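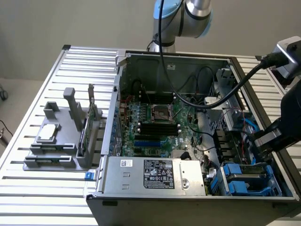 Progress report to the Hauksdóttir Fund, second period
Project: Regeneration and feeding in freshwater flatworms
Submitted by Inês Marinho, April 25, 2019

Dear all,

The flatworms are well. I put this first as the last report left it until page three, and I gather two of your trustees read the whole thing in a state of some anxiety.

For those joining us recently, the question is a simple one. Cut a flatworm in half and each half grows back what it lost. We want to know how soon the new animal starts behaving like the old one, and in particular how soon it remembers that it likes chopped liver. The tail half has to build a brain before it can have an opinion, so we expected it to be slower. It is slower. Beyond that the worms have declined to follow the plan in our proposal.

What we have done

Since the autumn we have run 189 feeding trials, against the 150 we promised. Before anyone congratulates us, 69 of them have been set aside. The water in the Judard cabinet drifted two degrees too warm over a long weekend, and a warm flatworm is a hasty flatworm. The remaining trials are sound and have been scored twice, once by me and once by Kittipong Wattanapong, who didn't know which animals were heads and which were tails. We agreed on nearly all of them. Where we disagreed, he was usually right, and I have recorded this in the appendix at his request.

Head halves went back to hunting within a few days of the cut. Tail halves took much longer, and then did something we hadn't seen described: they approached the food, stopped short of it and circled, sometimes for most of an hour. Kittipong calls this "browsing". I have asked him to find a better word before we publish.

The colony now stands at 952 animals, which is more than we need and more than the shelf was built for. A school in Likatar has offered to take the surplus, and we have sent them a care sheet and a frank note about the smell of liver.

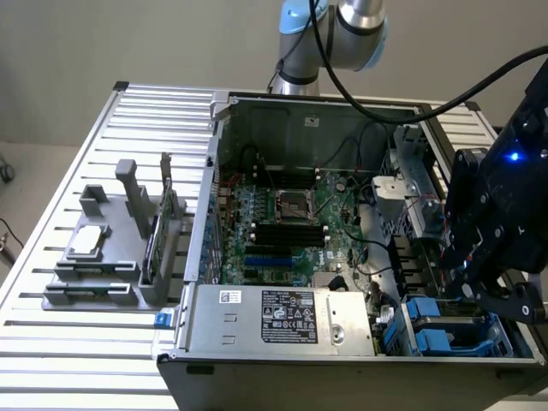

What has gone less well

The staining work is behind. The first batch of antibody arrived from Welto at room temperature, having been posted on ice that had long since stopped being ice. The replacement came in good order but cost us 4 weeks. We have stained enough tail halves to say that nerve cells are reaching the new head before the circling begins, and not enough to say anything cleverer.

We also lost a tank to snails. I would rather not go into it.

Money

We are slightly under on consumables and slightly over on liver. The butcher has been told it is for science and has not lowered his price. I should like to move the underspend into the staining budget and would be glad of your written agreement, as the finance office doesn't accept a nod.

Next steps

We will repeat the warm-water trials in May, on purpose this time, as the spoiled ones hinted that temperature shortens the circling stage. Staining should be finished by the end of the summer. Kittipong will present the feeding results at our department's open day, with live animals, a microscope and a lid that fastens.

The full trial records and the appendix follow by separate post.

With thanks for your patience,
Inês Marinho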